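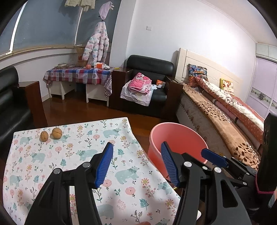

Hand-held gripper with ridged blue finger pads above a table with two walnuts. Photo: Skondis

5/17/26 – Skondis has published version 2 of its working practice for hand-held grippers used to record manipulation tasks in private homes. The document applies to all sites run by Skondis and its partner Orketti, and replaces the text issued in January.

The new version sets out 16 requirements. Operators must inspect finger pads, pivot screws and linkages before each session and log any wear. A gripper with a damaged pad may not be used until the pad has been replaced and the opening width measured again. Sessions are limited to 200 grasps, followed by a break of around 15 minutes.

Small, hard objects such as nuts are covered in a separate section. They are to be handled over a table or tray, and any item that falls to the floor must be picked up before recording continues.

Residents must give written consent for each room. Furniture and personal items stay where they are unless they block a walkway.

"Version 1 left pad wear to the operator's judgment. It is now a fixed check with a recorded result," said Annelies Schwaiger, head of technical standards at Skondis.

Partner sites have until the end of the quarter to comply. Questions on the text may be sent to Lautaro Montecinos, Skondis press office.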